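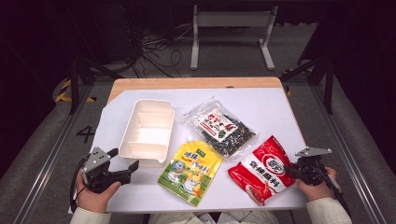 Can the seaweed and the seasonings share one two-compartment container if we want the soup kit to keep on a shelf?

They can share it if the seaweed has one compartment to itself and the seasonings stay in their own sealed packaging in the other. Loose seaweed next to anything damp goes limp, and loose powder gets over the divider as soon as the container is tipped.

June 10, 2023
Soup kit notebook, back bench

Carrying on from the list on the last page. The job is to settle what goes in the Larik kit and how it sits, so the packing sheet can be rewritten. The old sheet dates from December and still has the round tub on it, which we stopped ordering. Everything below is for the white divided container.

Bench setup. White paper down over the table top, leaving the far strip of wood bare. I used to lay the paper all the way across but it slides when there is nothing to line it up with. Replace the paper when it has powder on it. Do not brush it off and reuse it, the seaweed picks up whatever is left.

Items for the kit:

Seaweed, dried, clear bag with the red and white label. Dark flakes with lighter bits mixed in. I have been calling this "the mix" in earlier entries and will stop, because the blend from Bosura is also written down as "the mix" a few pages back and I lost time this morning sorting out which was which. From now on this one is "bag seaweed."

Chicken pouch, yellow and green, stands up, cartoon chicken on the lower half. In this notebook it is "chicken pouch" and nothing else.

Red packet, glossy, white round logo near the top, picture of something red in the lower part. "Red packet."

White container, two compartments, rounded corners. No lid in this entry. Lids are a separate page.

Trial one. Bag seaweed put into one compartment still in its bag, folded over once. It will not stay folded. The bag springs back and the top edge stands well above the rim, so any lid would be pressing on it. Taping the fold works but then the customer has tape to deal with, and the tape pulled at the printing on the label when I took it off. Not doing this.

Trial two. Bag seaweed opened, a measured amount poured loose into the compartment. Much better fit. The flakes settle if the container is tapped on the bench a couple of times. The lighter bits work their way to the bottom when you tap, so a customer who takes half the seaweed off the top gets nearly all dark flakes. Stirring before pouring made no difference by the time it had been tapped. I don't think this matters for soup, where the whole lot goes in together, but it should be on the sheet as "use all at once."

Trial three. Same as two but with the seaweed in a small inner bag, no label, pressed flat before it went in. Sits below the rim. Takes longer. This is the version I would ship.

For the other compartment I tried the red packet by itself first. It is longer than the compartment, so it has to go in on the diagonal or be bent. On the diagonal one end rides up on the rounded corner. Bent across the middle it goes in, but the crease falls right on the line of characters and looks careless. Bending it a little above the printing is better, and the logo still shows. Packing sheet should say where to bend. I put a pencil mark on the sample card.

The chicken pouch does not go in at all. It is a kitchen-size pouch and was never going to go in. What we need is a portion of it, repacked, or a smaller pouch from the supplier. MacAulay said on the phone that they can get a single-serving version, and then sent a price for something else. Asked again. Until then, portion it here and seal it.

Notes on portioning the chicken seasoning:

Pour, do not spoon. Spooning leaves a ridge inside the little bags right where the seal goes, and the seal fails. I redid a whole row because of this.

Squeeze the air out with the side of the hand, then seal. Flat bags stack. Puffy ones do not.

Close the main pouch between rows. I left it open while I went to look for the marker and was annoyed with myself.

Weights. Full carton of kits on the bench scale came to 1,529 grams with the carton, 743 grams of that is the food. The rest is containers, inner bags, the carton and the paper insert. That is a lot of packaging for a carton of soup. The heavy part is the container. Buven makes a thinner one in the same footprint and I have asked for samples. My worry with a thinner wall is the divider, which is the part that keeps the two sides apart when someone carries the kit home in a bag on its side. If the divider flexes there is a gap under the lid and we are back to seaweed in the seasoning.

Tip test. Filled container, lid held on with a rubber band for now, turned on its side, left, turned on the other side, left, then upside down. With loose seaweed a few flakes crossed the divider. With the inner bag nothing crossed. Ran this 2 times with the same result. Should be repeated with the real lid, because a rubber band pulls harder on the short sides than the long ones and I can't say how much that helped.

Time. Packing a tray of kits start to finish took some 13 minutes working alone, with the seasoning already portioned. Most of it goes on pressing the seaweed flat. Two people would be quicker if one does only inner bags and the other does only filling. When we both did everything we kept reaching across each other for the same bag.

Order of packing that worked:

Container square to the edge of the bench, open side up, on the left.
Bag seaweed to the right of it, label up.
Seasonings in front of the seaweed, nearest you.
Fill the seaweed side first, then wipe hands, then the seasoning side.
Red packet goes on top of the portioned chicken seasoning, printed side up, so it is the first thing seen.

Left-handed people may want this the other way around. It makes no difference to the kit as long as the seaweed is first.

Labels. The front printing on all three products is in Chinese, and the kit is going to shops where plenty of people won't read it. The insert has to say plainly what each thing is and when to add it. I have drafted this:

"Bring the water to a boil. Stir in the contents of the small clear bag. Add half the red packet, taste, and add more if you like. Take the pot off the heat and add the seaweed last. Leave it a minute before serving."

Changed from the old insert, which had the seaweed going in at the start. It does no harm there but it gets soft and sinks, and the soup goes murky. I cooked it both ways at lunch. Seaweed last was preferred by everyone who had some, and the bowls came back empty either way.

On the red packet, half is enough for a small pot. The whole packet makes it too salty with the chicken seasoning in there as well. One person at lunch liked it with the whole packet, so "add more if you like" stays in.

Still open on labels: allergens. These need to come from the suppliers in writing, for each product, in English. I am not going to copy them off a translation app. Nothing gets printed until that is in the folder. The seaweed supplier is usually quick. The red packet comes through a wholesaler and I expect to have to chase.

Storage. Opened bag seaweed goes back in the tin with the tight lid, with the date on masking tape. The chicken pouch goes upright on the middle shelf, clipped. Red packets flat in the drawer. The bag I opened for trial two was still crisp at the end of the afternoon, but I had kept it clipped between pours. Would like to leave a handful out on purpose in an open dish next to the sink and check it in the morning. Have done this, dish is the blue one, please don't tidy it away.

Things that went wrong and are my fault: wrote the first set of weights on the bench paper and then threw the paper out. Weighed everything again. Weights go in this book, straight away.

Things to get: inner bags in the next size down, the current ones have too much spare at the top. Marker that writes on plastic. A second clip for the pouch. More white paper, the roll is nearly at the core.

To do next:
Real lids on, repeat the tip test.
Try the thinner container when Buven sends it, same fill, same test.
Chase MacAulay for the single-serving price.
Allergen letters for all three.
Retype the packing sheet for Larik with the bend mark shown, and take the round tub off it.
Ask whether the Bosura kit can use the same container. Their blend is finer than ours and I would want it in an inner bag from the start.

Bench wiped down, scale switched off, seaweed tin back on the shelf.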